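News > Government > Regional programmes

Samonte administration sets out terms for district consultation programme

The regional administration of Samonte has published the terms under which districts will take part in its public consultation programme during the present term of office. The programme opens in February and applies to all districts, including those that did not return a governing-party member at the last election.

Under the terms, each district will hold 2 open sittings a year. Written submissions will be accepted for 30 days after each sitting and entered in a public register kept at the administration's offices in Grudville. 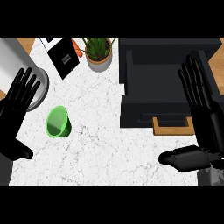 A district may place an item on the regional agenda by submitting a petition with 400 valid signatures. Signatories must be on the electoral roll of the district concerned. Petitions that fall short will be returned to the lead petitioner with a note of the number accepted, and may be resubmitted once.

The administration received 880 written responses to the draft terms. The main change concerns Illia and Kitell, which were to have shared a sitting under the draft and will now be treated as separate districts.

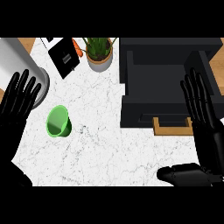 Departments must reply in writing to each agenda item before the next sitting. Where a proposal is declined, the reply must state the grounds and the budget line affected. Existing arrangements for planning and licensing objections are unchanged.

Sittings will begin at 6 pm. Venues will be announced by the district offices.

Last updated: February

Related items
Grudville register office: revised opening hours
Electoral roll corrections in Illia
Kitell district boundary: technical note
Samonte budget lines explained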